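Fixing a gripper that closes late (and flings your bottles)

Posted 4 Oct 2026 by Nesrin Oral

If you've been collecting demos with a pair of hand-held grippers, you'll probably meet this fault sooner or later. You squeeze the trigger, the fingers close, everything feels fine in your hand, and then you play the episode back and the recorded finger width is behind the video. Ours was 290 milliseconds behind on the right hand by the time we caught it. The left was perfect, which made it so much more confusing!

We found out the hard way. Tudor Enache trained a policy on our bathroom tidying set, the one we call Potden, and put it on the arm. It reached for a bottle, shut its fingers well after it should have, lifted early and sent the thing across the floor. No one was hurt, but Tudor was standing closer than he should have been, and we've since moved the e-stop to within arm's reach of whoever is watching.
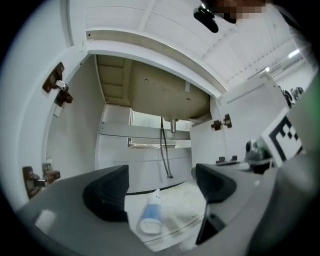
Anyway, my first guess was the fingers. Tight spots like cupboards are hard on them, and if a pad gets pushed over against a door it can bind, so the trigger moves a bit before the jaw does. Check that first, it's quick. Power off, open and close the jaw slowly by hand, and feel for any grittiness or a spot where it hangs up. If it's stiff, loosen the pad screws, square the pads up and tighten them again. Mine were a little crooked, I fixed them, and the delay didn't budge.

Next, do a clap test. Start a recording, hold the gripper where its own camera can see the fingers, and snap the jaw shut 14 times with a good pause between each one. Then plot the finger width against the video and mark the moment the pads touch. What you want to know is whether the gap stays the same or grows:

Same gap every time: it's an offset, and you can correct old episodes.
Gap grows through the recording: the clocks are drifting, so sync them before you do anything else.
Gap jumps all over the place: suspect the cable.

Ours jumped. Seon-mi Yang suggested wiggling the cable right where it goes into the grip while the plot was live, and sure enough, the width reading froze and then caught up in a rush. The connector had worked itself partway out. The logger (we use Jodora) was happily stamping those late readings with the time they arrived, so nothing looked missing in the file.

To fix it, unplug at both ends, check the pins for bends, and push the connector home until it clicks. Then tape or clip a small loop of cable to the grip so that a tug on the floor end pulls on the loop and leaves the plug alone. Keep enough slack to reach down low and turn your wrist. Run the clap test again after that.
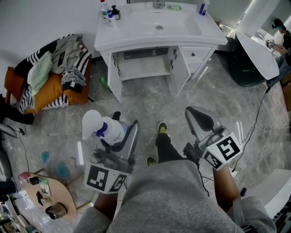 Can I keep the episodes I recorded before I found the fault?

Only the ones where the delay is constant from start to finish. You can shift the width data and check a few grasps by eye. If the gap jumps, bin the episode. We threw out 123 of ours, which stung, but Sreekumar Amin tried patching a handful and the grasps still looked wrong.

One more thing before you put a retrained policy back on an arm. Run it at low speed with an empty plastic bottle, stay outside the reach of the arm, and keep a hand on the e-stop the whole time. We now do the clap test at the start of every session and again after lunch, and I've added a warning in the logger if no fresh width reading turns up between two video frames.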